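The Short Life of the Drawer Slide

Most cabinets are sold on the finish and returned on the hardware.

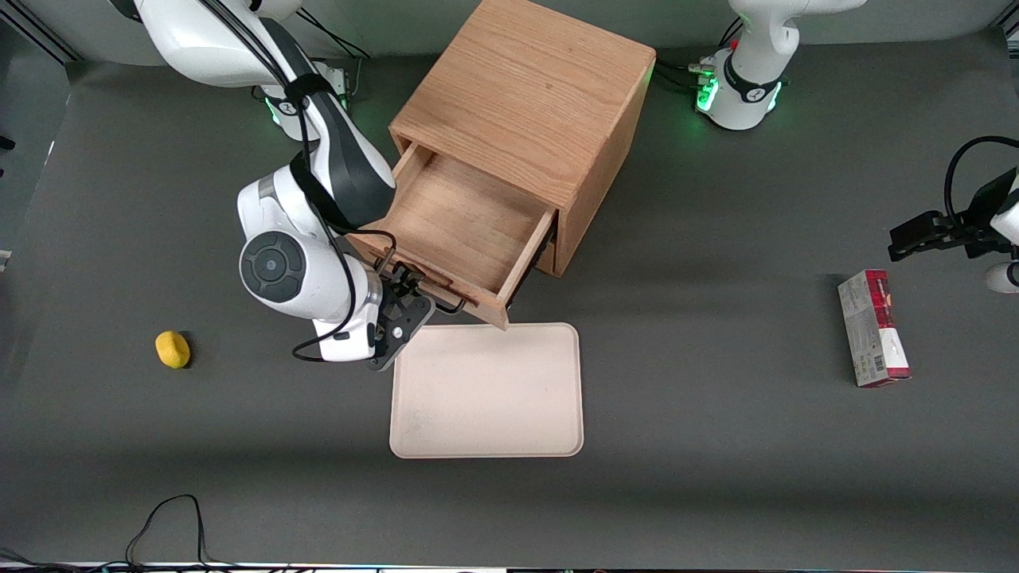
A small oak cabinet with its drawer open. The bar handle is dark metal.

A drawer is a box that moves in one direction and is expected to stay level while it does. For most of the history of furniture it did this on wood alone. The sides of the box rested on a pair of runners, a strip above kept the box from tipping when it was pulled out, and the maker rubbed the contact surfaces with wax. Such a drawer can last a century. It can also jam every July, when the sides take up moisture and swell across the grain.

Metal slides removed the seasonal problem and introduced several others. The basic type, still fitted to a great many kitchen units, is a folded steel channel with a nylon roller at each end. It is cheap, it tolerates a crooked installation, and it opens to three-quarters of the depth of the box. The back quarter of the drawer becomes storage for things the owner has forgotten.

Ball-bearing slides extend fully. A typical pair has 3 nested members per side, with the balls held in a stamped cage between them. The cage travels half the distance of the member it supports, and it is supposed to return to its starting point on every stroke. In practice it creeps. A drawer that is opened halfway many times a day will push the cage forward a little each time, until one day the drawer stops short and needs a firm pull to reset. Owners tend to read this as dirt and reach for the spray oil, which collects flour and sawdust and turns the original complaint into a real one.

Load ratings deserve more suspicion than they get. A slide marked for 100 pounds is rated as a pair, mounted on the sides of the box, at a stated length and width. Mount the same pair flat under the box and the usable figure can fall by more than half. Tositz, which makes slides for the trade, prints the flat-mount rating in its catalog. Nukell supplies it on request. A buyer in a hardware store usually sees one number on the sleeve.

Width matters too. A wide, shallow drawer racks – one side leads, the other drags – and a single centered pull makes this less likely than two knobs, which invite people to use only one. A long bar is a compromise. It lets the hand land anywhere, including at the far end, where the leverage is worst. Vamar sells a linking rod that ties the two slides together for wide boxes, and it works well if the cabinet is square to begin with.

Checking for square takes a tape measure. Compare the diagonals of the opening, then the width at the front and at the back. If the back is narrower, the slides will bind as the drawer closes, and no adjustment at the front will cure it. A paper shim behind the rear screw often will.

Reader comments

tablesaw_terry
Cage creep! I replaced two sets before I learned you can just pull the drawer hard to full extension. Wish I'd read this first.

M. in Duluth
No mention of Tsuchiya undermounts? Mine are fine, but the locking clips are brittle.

oldpine
Wax on wood. Mine stick for one month a year and I can live with that.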